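Notes de l'intervenant - Journée d'étude sur la gestion des réserves muséales
Intervention de M. Abdelilah Erraji, fonds Berrada
Durée prévue : vingt minutes, questions non comprises

Ouverture

Remercier l'établissement d'accueil et M. Hatem Bennani, qui préside la séance. Rappeler que le propos porte sur le récolement du fonds Berrada et sur les suites administratives qui lui ont été données. Les questions de restauration seront traitées par les intervenants de l'après-midi.

Préciser d'emblée le périmètre : 1698 numéros d'inventaire, répartis entre le site de Fostano et le dépôt de Rirninier. L'herbier et la bibliothèque scientifique relèvent d'une convention distincte et ne sont pas compris dans ce total.

Diapositive 2 - État des lieux

Les registres anciens ont été tenus par plusieurs mains, selon des règles qui ont varié. Deux séries de numéros coexistent pour la paléontologie, et la concordance entre elles n'a jamais été établie de manière complète. Citer le cas du registre bleu, dont les pages relatives aux dons ont été recopiées sans report des dates d'entrée.

Au terme du pointage, 127 numéros n'avaient pu être rattachés à aucun objet. Insister sur le vocabulaire : un objet non vu n'est pas un objet disparu. Le procès-verbal emploie la mention « non localisé » et elle seule doit figurer dans la base.

Diapositive 3 - Moulages et originaux

La distinction entre original, moulage et reconstitution constitue le point le plus délicat. Dans les inventaires du fonds, le mot « crâne » désigne indifféremment les trois. Or le statut juridique, la valeur d'assurance et les conditions de prêt en dépendent directement.
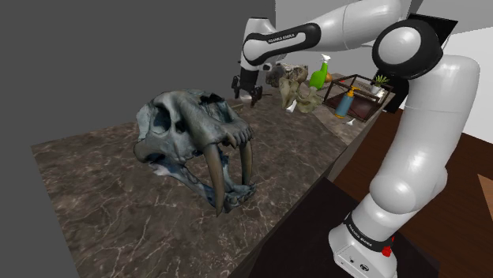
La règle désormais retenue est la suivante : la nature de la pièce est indiquée dans un champ obligatoire, avant la détermination taxonomique. En cas de doute, l'agent inscrit « à déterminer » et transmet la fiche au responsable scientifique. Aucun prêt n'est instruit tant que ce champ demeure en attente - marquer une pause, ce point suscite en général des questions.

Diapositive 4 - Le marquage

166 pièces ont fait l'objet d'un nouveau marquage. Les anciens numéros sont conservés et reportés sur la fiche, y compris lorsqu'ils sont manifestement erronés. Mentionner le logiciel Nullo, adopté pour la saisie, sans entrer dans le détail du paramétrage. Renvoyer au guide interne, qui sera communiqué sur demande.

Diapositive 5 - Prêts et dépôts

Les conventions antérieures comportaient rarement une date de retour. Un courrier a été adressé à chaque dépositaire le 31 janvier 2022, accompagné d'un constat d'état à compléter et à retourner signé. Les relances sont prévues dans le courant du mois de février. Ne pas nommer les établissements concernés.

Diapositive 6 - Moyens et calendrier

La direction a accordé 200 heures de vacation pour la reprise des fiches. Cette enveloppe couvre la paléontologie et la minéralogie ; l'ostéologie fera l'objet d'une demande séparée. Indiquer que le dépôt de Rirninier restera fermé aux chercheurs pendant les opérations, sauf autorisation écrite.

Si le temps le permet, évoquer le reconditionnement des tiroirs du meuble est. À défaut, passer directement aux questions.

Questions - éléments de réponse

Accès public à la base : à l'étude, sans échéance arrêtée.
Photographies des pièces : demande à adresser au service de documentation.
Cession de doublons : exclue par les termes de la donation.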